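Checking the hands and wrist cables before a dish-rack run

Applies to: Broltmont two-arm station, kitchen bench
Last revised: Tuesday, January 14, 2025

Do this check at the start of each shift and after any hand swap. It takes about 20 minutes. Keep the arms in hold mode until step 3.

1. Set the speed limit to 36 percent on the Gendia panel. Leave it there until the check is done.

2. Look over both navy sleeves. The fabric must not ride up over the wrist sensor strap. Pull it back by hand if it does.

3. Run the "palms out" pose. Both hands come up over the counter with the palms facing forward. Wait for the joint readings to settle.
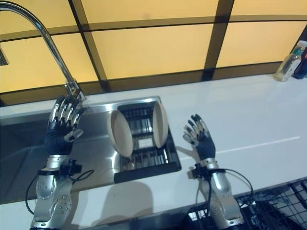 Palms-out pose at the sink, plates upright in the rack.

4. Check the cable at each wrist. It should leave the sensor unit in an open loop, with no kink and no contact with the fingers. A tight loop will pull on the connector when the wrist rolls.

5. Check the clearance between the left fingertips and the faucet. If the hand touches it at any point, stop and redo the base offset — do not bend the pose to suit.

6. Close and open each finger in turn. A finger that lags by more than 2 degrees needs its tendon reset (see the Farndale hand sheet, page 56).

7. Zero the wrist sensors with the hands empty and still. Zero them again if a sleeve or strap is moved afterward.

Log the readings under the station name, then restore the normal speed limit.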